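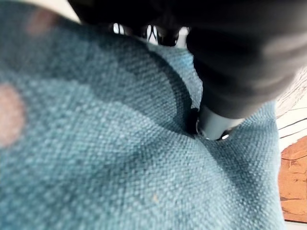 21/02/2019
By Sioned Ruddock

Recovering a seat cushion is mostly a matter of arithmetic, and most of the arithmetic is shrinkage. I got this wrong in January on the two window cushions for the back room, and have since done it again properly, so these are my notes on washing cloth before cutting it.

The fabric was a cotton and linen mix in a plain basket weave, bought off the roll from Sitorari. The label gave no shrinkage figure. I cut the first covers straight from the roll with a 1.5 cm seam allowance, sewed them, fitted them, and was pleased with the result until they went through a 40 degree wash. The zip would then close to within a hand's width of the end and no further.

The arithmetic is simple. My test piece was a square, 50 cm each way, marked with tacking thread in a contrasting colour. Pen would have done, but pen washes out of some cloth and not out of other cloth, and I did not want to find out which kind I had. After one wash and a line dry it measured 48 cm along the warp and 49.5 cm across the weft. That is 4 per cent one way and 1 per cent the other. On a cushion a metre long the cover loses 4 cm in length, more than both seam allowances put together.

The difference between the two directions is normal. Warp threads are held under tension on the loom and relax when they get wet. Weft threads are under less tension and have less to give back. In a basket weave the threads travel in groups and cross less often than in a plain weave, so there is more room for them to move. A tight plain weave from the same shop lost so little that I could not measure it with a tape.

I repeated the wash to see whether the cloth had finished. The second wash took off another 3 mm along the warp and nothing I could detect across. The third did nothing in either direction. I now wash twice before cutting. Montserrat Maldonado, who taught the evening class I went to, washes once at a higher temperature than the finished cover will ever see and considers the matter closed. I tried that on an offcut and it came out the same length as my twice-washed piece, with slightly more fluff on the surface. Either method will do.

Before washing, zigzag the cut ends. A loose weave frays badly in the drum and you can lose several centimetres of usable cloth at each end, as well as spending an evening picking thread out of the filter. Dry it flat or over a wide rail. Pegs leave points in the edge that do not press out.

Press while slightly damp, with the iron lifted and put down again. Pushing it along stretches the cloth back out, and you are then cutting to a length it will not keep.

The piping cord needs the same treatment. Mine was cotton, from Westari, and it shrank more than the fabric did. If cord is sewn in unwashed it pulls the seam into small gathers at the first wash, and the only cure is to unpick it. Wind it loosely, tie it in three places and put it in an old pillowcase.

I added 6 per cent to the length when ordering the second lot, which covered the shrinkage and the frayed ends with a strip left over. The first covers have been unpicked. There is enough in them for the footstool if I turn the panels sideways, and the zips were undamaged, so those have gone back in the drawer.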